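Mug trees: pegs working loose, and is it worth the table space?

Keldale Forum > Kitchen and Dining > Storage and Small Furniture

flatpack_fell
Posts: 109
December 12, 2023

I have a wooden mug tree, plain light timber, rectangular base, one upright post with short pegs glued into it. Two of the pegs now rotate if you twist them. One has a visible gap at the shoulder. It has stood on the end of the kitchen table by the radiator for the past few years, so I assume the timber has dried out and shrunk.

Questions:

1. Can the pegs be reglued without drilling the post, and with what?
2. Is there a sensible limit on mug weight? Mine average 331 g on the kitchen scales, the heaviest a good deal more.
3. Does anyone hang mugs so that they end up rim down, and does it put more strain on the peg than letting them hang sideways?

The table is also where the toaster oven lives, so the space is contested.

tenon_and_on
Posts: 2210

Yes to regluing. Twist the peg and pull at the same time. If it comes out clean you will see a ring of old glue, brittle and yellowish. Scrape that off the peg and out of the hole. New PVA does not bond well to old PVA and this is the usual cause of a second failure.

If the peg is then a sloppy fit, wrap one turn of thin wood shaving round it, glue both faces, push home and leave overnight. Don't use filler, as it has no strength in a joint loaded like this one.

Check the angle before the glue goes off. A peg set level will let a mug slide off when the table is knocked. You want the tip a little higher than the shoulder.

Flendilby_Rob_no
Posts: 67

Epoxy. Two-part, slow set. It fills the gap and you can skip the shaving. I did a Cirnitz mug tree this way in September and it has had full-sized mugs on it ever since.

tenon_and_on
Posts: 2210

Epoxy will hold, agreed. My objection is that it can't be reversed. When the peg eventually snaps, and short-grain pegs do snap, you will be drilling out epoxy on a curved face with a bit that wants to wander. PVA softens with heat and damp.

Flendilby_Rob_no
Posts: 67

For an item that cost less than a takeaway I am not planning for reversibility.

saucerless
Posts: 418

On the second question. The load on the joint depends on how far out the handle sits as well as the weight. A heavy mug pushed right up against the post is kinder to the peg than a light one hanging off the tip. So push them in. The difficulty is that wide mugs foul the post, or each other, before the handle gets anywhere near the shoulder.

The weak point is normally the glue line. I have had pegs loosen and never had one break.

On the third, the difference in strain is negligible. The weight is the same and it still acts through the handle. Rim down keeps dust out, and that is the only benefit I can measure.

grout_about
Posts: 32

Can I question the premise? A mug tree is an inefficient use of surface. The base is small but the mugs project well beyond it on each side, and you can't put anything tall within reach of them. Hooks under a shelf take no table space whatever. I took mine down to the charity shop and gained enough room for the chopping board.

saucerless
Posts: 418

That assumes there is a shelf. Some of us have a bare wall behind the table and a landlord who objects to holes in it.

Space under the mugs isn't entirely lost either. Low items go underneath perfectly well: coasters, a spoon rest, the box of teabags.

grout_about
Posts: 32

Low items under the mugs means crumbs under the low items. I stand by the hooks.

Ajayi_at_the_hob
Posts: 756

Coming to this from the layout side. I keep everything round the outside of the table and leave the middle clear for working. Tall things go against the wall, where they can't be knocked by an elbow. The mug tree is the tallest thing I own, so it goes at the back and stays there. The small cabinet goes in the corner and the toaster oven on the right-hand side with its door facing inwards, so that a hot tray can come straight out on to the clear area (on a mat, obviously).

The basket for vegetables goes on the left, as far from the oven as the table allows. Shallow woven basket, air gets to the contents from underneath, and it can be carried to the sink in one go. Corn on the cob shouldn't be in it for long, mind. Once husked it belongs in the fridge, and it loses sweetness quickly even there.

On the original question I would move the tree away from the radiator before regluing anything. Otherwise the new joint goes the way of the old one.

tenon_and_on
Posts: 2210

Seconded on the radiator. Post and peg shrink by different amounts because the grain runs in different directions, upright in one and horizontal in the other. A repair made while the timber is bone dry may even tighten up afterwards if it is moved somewhere cooler. Give it a couple of weeks in its new position first, then glue.

Would dispute the toaster oven on a table, though. Check the manual for clearance at the sides and the back. Mine wants a clear gap on both, and a timber cabinet next to it is exactly what they have in mind.

Ajayi_at_the_hob
Posts: 756

Fair point on clearance. I have read mine and it complies. I would still say check your own, as they differ between makes.

flatpack_fell
Posts: 109

Thanks, all. Reporting back on progress. Pulled both pegs. One came out clean with the ring of old glue as described. The other left a sliver of timber behind in the hole, which I have picked out with a bradawl. The first peg is a snug fit once scraped. The second is loose enough to need the shaving.

I am going with PVA. I have moved the post to the far end of the room and will leave it dry-assembled until after Christmas before gluing.

Still undecided on where it goes permanently. Back of the table against the wall seems the strongest argument so far. Hooks are not possible, same landlord problem as saucerless.

Flendilby_Rob_no
Posts: 67

It will be loose again by summer. Epoxy.

saucerless
Posts: 418

One thing to add while it is in bits. Look at the underside of the base. If the post is held by a single screw from below, nip it up now. A slight lean in the post changes the angle of every peg, and people then blame the pegs. Don't overtighten, as the screw is going into end grain and will strip. If it has already stripped, a matchstick and a spot of glue in the hole will usually give it something to bite on.

Load it evenly as well. Heavy mugs opposite each other, never all on one side.

grout_about
Posts: 32

How many does everyone keep on theirs? Mine was permanently full, including several that were never drunk from. If it had held fewer I might have kept it.

Ajayi_at_the_hob
Posts: 756

Two on the pegs at present, the blue with the yellow inside and the pink with the dark inside. The rest live in a cupboard. They sit either side of the post, so the load is balanced as saucerless recommends, and with handles that size they hang close in at the top. They do nearly touch. I have not had a chip from it so far, but if you have thin-rimmed mugs I would put them on pegs at different heights.

As for the permanent position, against the wall with the basket to one side and the cabinet to the other is the arrangement I would copy. The middle of the table stays free and that matters more to me than having every mug within reach.

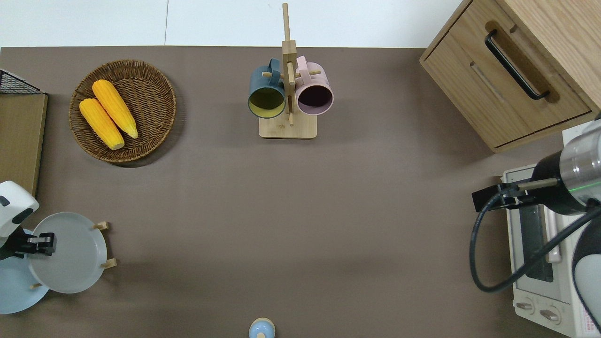
If you do go for the back of the table, leave a finger's width between the post and the wall so the base can be lifted for wiping. Felt pads under the base help on a smooth top, one at each corner. Let us know how the second peg holds.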